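Housekeeping and Interior Upkeep, Unit 5: Clearing and Resetting a Shared Sitting Room

Course handout, revised in March
Prepared by Zorica Vidmar and Marites Lumbao

Scope

This unit covers the floor, the small tables, the seating and the storage pieces of a shared sitting room. Windows, curtains and kitchens are dealt with in Units 3 and 4. The written part of the unit takes one session, and the practical part takes another. Bring the blank room sheet from the back of the Unit 4 packet.

Terms used in this unit

Clearing: removing items that do not belong in the room, or that belong in it but are out of place.

Resetting: returning furniture and loose items to the positions recorded on the room sheet.

Fixed piece: any item that stays where it is while the room is worked on. Cabinets are normally fixed pieces.

Light piece: any item one person can lift without strain. Round side tables, trays, cushions and empty bins are light pieces.

Holding point: the place where cleared items wait until they are sorted. A room has one holding point.

5.1 Reading the room before work starts

Enter, stop at the door and read the room from the walls inward. Record the fixed pieces first, then the seating, then the small tables, then whatever is on the floor. This order matters for the sheet, which is printed in the same sequence.

Note the condition of the walking route from the door to the far wall. A clear width of 36 inches is preferred for a person carrying a load. Where the route is narrower, move light pieces before anything is carried.

Cardboard is recorded separately from other floor items. Write down whether the boxes are stacked or spread out, and which wall they are against. Do not write "empty" on the sheet until each box has been opened. Students in the previous term lost marks here more than in any other part of the exercise.

Armchairs are recorded with their loose cushions. If a cushion is present, enter it on the same line as the chair so that both return to the same place.
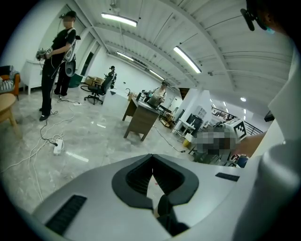
Where should the holding point be set up if boxes are already stacked against one wall?

Set it up beside the boxes, on the same wall, and leave the opposite side of the room free as the walking route. A second pile elsewhere doubles the carrying distance and tends to be forgotten at the end of the session. If the wall is too short for both, break down the boxes that have been checked and store them flat behind the ones still standing.

5.2 Order of clearing

1. Small loose items on tables. Cards, pens, wrappers and similar objects are collected on a tray and carried once. Do not collect them in the hand.

2. Items under tables. These are missed more often than items on top. Bend or kneel and look at each table from the side.

3. Items on seats. Cushions stay with their chairs. Anything else goes to the holding point.

4. Floor items in the walking route.

5. Floor items outside the walking route.

6. Tops of cabinets. Equipment that is plugged in is left in place and dusted around.

Papers and cards with writing on them are never discarded at this stage. They go to the holding point face up. The decision to discard belongs to the person in charge of the room.

5.3 Picking up flat objects from a smooth floor

A tray or shallow lid lying on tile is harder to lift than its weight suggests. The rim gives little to hold, and the object slides when it is pushed. The method taught in this course is as follows.

Stand with the object between you and the open floor, toes pointing toward it. Bend at the hips and knees together, with the back straight. Place one hand at the near rim to stop it sliding. Raise the opposite rim with the other hand until there is space for the fingers underneath. Lift with both hands and stand before turning.

If the object has a label, read it after standing. The label decides where the object goes: items marked with a room or shelf are returned directly, and unmarked items go to the holding point.

Clear plastic and tinted plastic deserve extra attention on patterned tile. Marble patterns break up the outline of a translucent object, and glare from ceiling lights can hide it completely from one side. Check a glossy floor from two directions before recording it as clear.

5.4 Cables and power strips

Cables are the main trip hazard in rooms of this type. The rules below apply to every practical session, including those held off site.

Do not unplug anything without permission. Trace each cable from the power strip outward. If two cables cross, trace the upper one first.

Keep tables and chair legs off the cables. Lift a light table over a cable; do not drag it. With a heavier chair, use two people and set down one pair of legs at a time.

Gather slack toward the wall. Loose loops should lie flat and should not be wound tightly while in use. A strip that serves equipment on a cabinet is placed next to that cabinet, outside the walking route.

Never mop around a live power strip. Dry dusting only, with the cloth kept clear of the sockets. The area is marked on the room sheet as "dry" and is left to the person in charge.

Xiaoqing Kong's supplementary sheet on cable routing, handed out with Unit 2, gives the knots and ties in more detail. It is required reading for the practical.

The stretch of floor below combines the conditions described in 5.3 and 5.4: a teal tray on gray marble-patterned tile, ceiling lights reflected in the gloss, and two power strips with their cables to the left. In a room laid out like this, the tray is lifted first, and the cabled side is handled as a dry area. 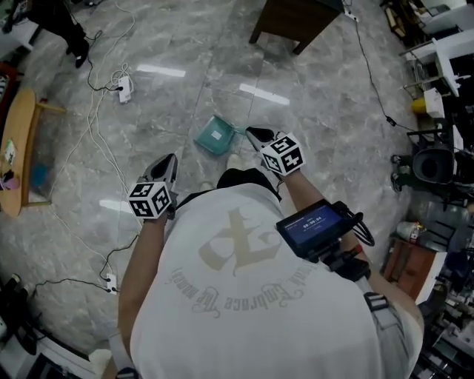
5.5 Small round tables

Small round tables have two weak points, the edge of the top and the joint where the leg meets it. Lift from under the top with both hands, placed opposite each other. Do not lift by a leg, and do not tilt the table to slide objects off it.

Wipe a wooden top along the grain with a barely damp cloth and dry it at once. Work from the center outward on unvarnished tops and from the edge inward on varnished ones, so that the last stroke on a varnished top does not leave a line of moisture at the rim. Wipe each leg downward. Finish with the foot, which collects dust from the floor.

When replacing the table, check that every foot is on tile and that no cable is trapped. A table placed beside an armchair should be reachable by a seated person without leaning.

5.6 Resetting

Resetting follows the room sheet from top to bottom. Fixed pieces are confirmed, seating is returned, cushions are placed, tables are set and the bin is put back last. Empty the bin before it is returned, and check behind it. Narrow gaps and openings near a back wall are common places for lost caps, pens and small cards.

The finished room is read once more from the door. Any difference from the sheet is either corrected or written in the margin.

5.7 Practical assessment

Work in pairs. One student handles the items and the other keeps the sheet, with a change of roles at the halfway point. Time allowed is 12 minutes for clearing and 11 minutes for resetting. Talking is permitted and expected.

Marks are given for the order of work, lifting technique, cable handling and accuracy of the sheet. Speed earns no marks within the allowed time. Dragging a table across a cable ends the attempt, and the pair repeats it later in the term.

Eleni Dumitrescu assesses the morning group, beginning at 9:30. Mélanie Lemieux assesses the afternoon group, beginning at 1:15. Wear closed, flat shoes with a grip suited to tile.

Reading for Unit 6

Edodero course reader, chapter on floor finishes, through page 170. The exercises at the end of the chapter are optional.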